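# Small automation for paper handling in an office: what to buy first?

**Anneliese Brandes**, July

Hello all. I am asked to prepare a budget for equipment in our document office. We print test pages in different type sizes, a person checks each page by hand, staples the good ones and puts them in trays. My manager would like a small robot arm to take over a part of this. I have quotes from Korkier and from Lindemann. Both quote only the arm, and I do not know which costs are still missing. We have 2 desks which could be used, and they should stay usable for people. Should I buy or rent? Thank you for every advice.

---

**Osian Pritchard**

rent it. we bought and it stood in a corner after 5 months. also ask who pays the software license in the second year

---

**Edeltraud Oltmanns**

Dear Anneliese, I made such a plan last year for our office in Rokcombe, so I can tell you what was missing in mine.

The arm was less than half of the final sum. The rest was the gripper, the mounting, the safety check, the training and the lost working hours in the first weeks. Please ask both firms for a price with a gripper for single sheets, and let them show it with your own paper. Thin paper bends, and a gripper which is good for boxes can be bad for it. Our first one from Hokberg had to go back, and the shipping we paid ourselves.

Before you sign anything, write down the work as it is done now, each movement. For our list I sat 2 mornings at the desks and came to 9 steps for one page. Holding the page so that it can be read was one of them, and I had forgotten it completely in the first version.
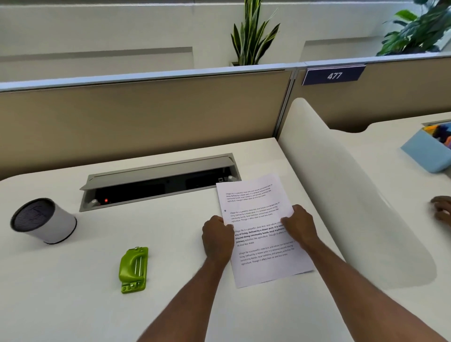 Look also at the furniture. If the power sockets are set into the desktop, the arm cannot be mounted over them, and the lid must still open. Partitions and screens limit how far the arm may swing, and the neighbor at the next desk has to be included in the safety check. We had to order a separate table for this reason, and it was not in the budget.

About buying or renting: I would rent for the trial and ask that the rent is counted toward the price if you keep it. Lindemann agreed to this with us, but only after we asked in writing.

---

**Waltraud Ehlers**

I agree with Edeltraud about the gripper. Put also a line for spare gripper pads in the budget, they wear out faster than the seller tells. And leave the stapling with the people for the first year.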